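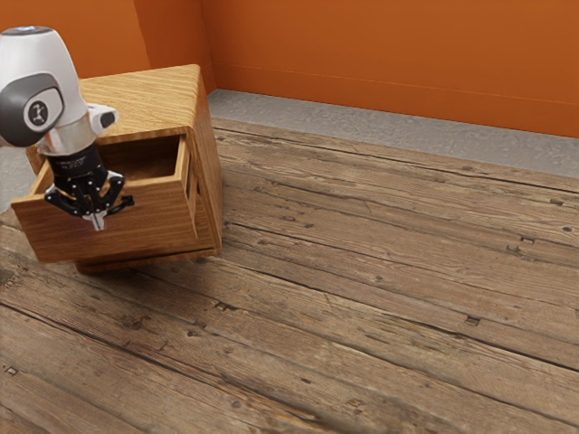 Small wooden cabinet against orange walls.

2 August 2026
By Elibariki Makokha

Skuson Wall Primer is a white mineral undercoat for outdoor murals on render, brick and bare concrete. It is supplied in 4 litre tubs and replaces the earlier Dirar undercoat, which is no longer made.

The primer is applied by roller or brush in two coats. Leave three hours between coats, longer in cold weather. On cement less than a month old, test a small patch first - fresh cement can stain pale colours.

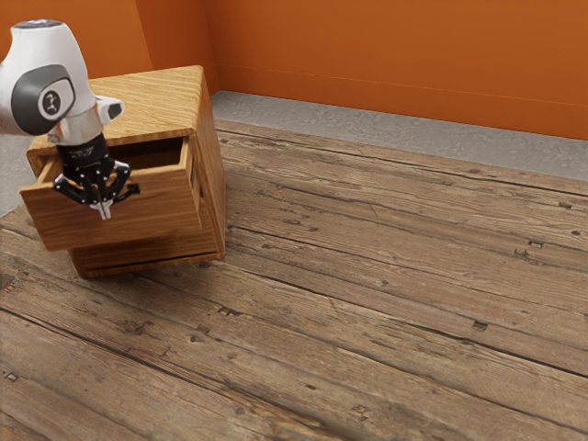
Coverage is around 800 square metres per pallet on smooth render. Rough brick takes more. The dried surface accepts acrylic, silicate paint and most spray cans, and chalk grid lines brush off without marking it. Do not use it over gloss paint.

Order code 2765. Technical queries to Radu Anghel.

Last updated: 2 August 2026

Related items
Velov extension pole
Massawe masonry spray caps
Dirar clear anti-graffiti coat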